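Product Review: Trimlow Lined Fruit Basket

The Trimlow is a small round basket with a curved wicker handle and a cream fabric liner, sold through Fedeo for use on tables and sideboards. Our household goods section kept one in service from April onward, under the supervision of Harish Maurya.

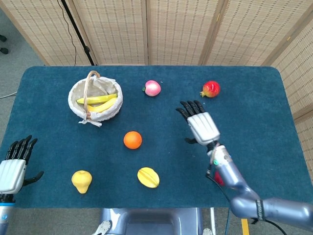

The Trimlow basket with two bananas, and other fruit on the tabletop.

The liner folds over the rim and stayed in place through 107 fillings. Its printed dots are faint and do not compete with the contents. The bow at the front came undone four times and had to be retied by hand.

Capacity is the main limitation. Bananas fit well under the handle, but a pomegranate and an orange together leave little space for anything else. Households that buy fruit weekly should consider the larger Malhotra model.

Rating: Recommended, with reservations as to size.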